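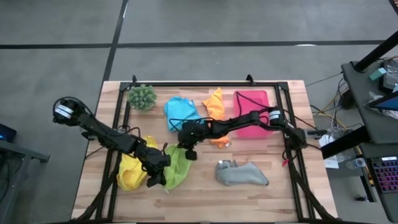
October 29, 2022

I have been suspicious of the one-tray method since August, when it started turning up in every second home organising newsletter I get. The claim goes like this. You own too many cleaning cloths, they live in a wad under the sink, and the cure is a single shallow tray. Whatever fits in the tray stays. Whatever doesn't fit goes to the rag bag or the op shop.

The version I kept being sent was from Flalness, who will sell you a 108-page guide to it. I read the free chapter and didn't buy the rest. There is a colour chart in there. Blue for glass, yellow for the kitchen, green for the bathroom, orange for anything greasy. I have never met a person who wipes a bench and stops to check the colour of what's in their hand.

Still, cloths are a fair test of any tidying system. They don't stack. You fold one, put another on top, and by Tuesday it's back to a heap. Microfibre is the worst for it, and the mesh ones for scrubbing pots spring open the minute you let go. My grey things are a category of their own, half of them odd socks that got demoted to dusting and never came back.

So the method says to tip the lot out on a table first and spread it around so you can see each piece. Fine. I'll give them that part. A pile hides how much of it is the same cloth bought again. 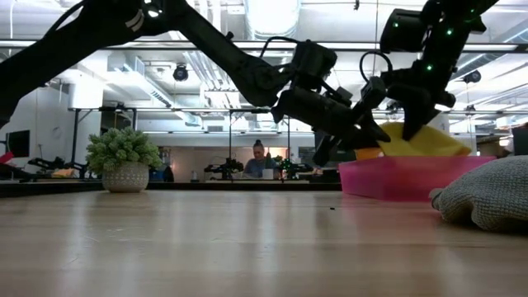 The tray itself is where I start to argue. A shallow one with low sides looks lovely with two soft things in it, and then you add the rest and they're over the edge. The guide's answer is to own less, which is easy to say if you don't have a dog. Mine came home from the beach last weekend and went through most of a drawer's worth before he was let on the carpet.

I also don't like see-through plastic for this. People say you can find things faster. What I can find faster is the stained corner of an old cloth, every time I open the cupboard. A plain old baking dish does the same job, and I had one already.

And sponges shouldn't be in there at all, in my opinion. A used sponge in a tray with no holes sits in its own drips. Mine goes on the rack by the tap – ugly, but it dries.

I've kept the tipping-out and the rag bag, and skipped the chart. The socks are still under the sink.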